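# Itard return-to-work notes, data card

Read this before you train anything on it. The name promises more than the files deliver.

**What it is:** 842 case notes on workplace injury claims, written by case managers at Clisik and Kurek, with names and employers removed. Each note has a claim type, a stage and a "ready for work" rating from 1 to 5.

**What it is said to be:** a measure of recovery. I don't buy it. The rating records what a case manager thought on the day the note was filed, often after one phone call. Whether the worker stayed in the job is only known for 300 of the notes, and those lean heavily toward short, simple claims.

**Known problems**

- Kurek's notes were typed from paper forms. Blank fields came through as 1, the same as "not ready".
- Clisik changed its form in February. Ratings before and after shouldn't be pooled, though the Somard baseline does it anyway.
- 26 notes appear twice with different ratings. We left both copies in. Pick one at your own risk.
- Back injuries and stress claims share a code. I asked for them to be split and was told it made no difference. I would like to see that shown.

**Files:** `notes.csv`, `outcomes.csv`, `codes.txt`. Join on `claim_key`. Don't join on row number, whatever the old script does.

**Use:** fine for testing text cleanup or search. Not fine for deciding anyone's benefits, and the Somard scores don't change that. They were computed with the duplicates in both halves of the split.

**License:** research use only. Ask before passing it on.
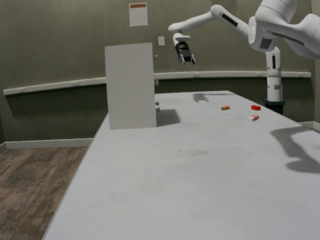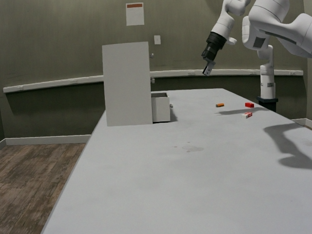
*Simulated views, long table and green wall.*

5 comments · 26 shares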